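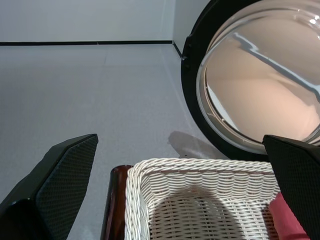
Search this dataset Go

April. Setsuko Hoshino, Murray Lowther

# Quinlan Colour Terms

A word list of household colour names in everyday Canadian English, compiled from written questionnaires. Entries are stored as typed, with a normalized spelling in a second column.

## Contents

- terms.csv: 846 entries, UTF-8, comma-delimited
- respondents.csv: 41 rows, age band and region only
- notes.txt: coding decisions 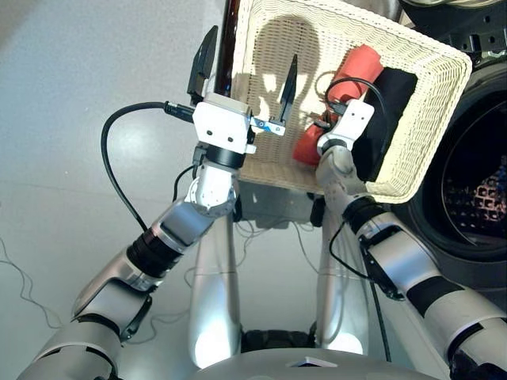
Woven basket, cream or off-white, with two pieces of cloth inside.

## Collection

Each respondent wrote free-text names for up to 3000 printed swatches over several sittings. Swatch order was shuffled per sitting. Blank answers are coded NA; "don't know" is kept as text.

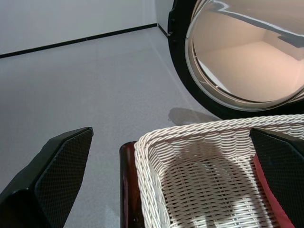 Hyphens were left in place. "Grey" and "gray" share one normalized form (grey), as do "off white" and "off-white". Modifiers such as "dark" or "dusty" go in a separate field.

## Known problems

- Swatches in the cream to beige range have low agreement. Don't use them as single-label targets.
- Region codes in version 4 were shifted by one row. Fixed in version 5. 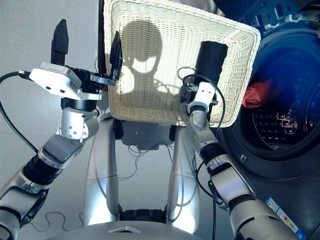

## Loading

Read term_id as a string. Leading zeros are significant, and most spreadsheet programs will drop them.

## Licence

Free for research and teaching. Cite Hoshino and Lowther, with the version number. Send corrections as a diff against terms.csv.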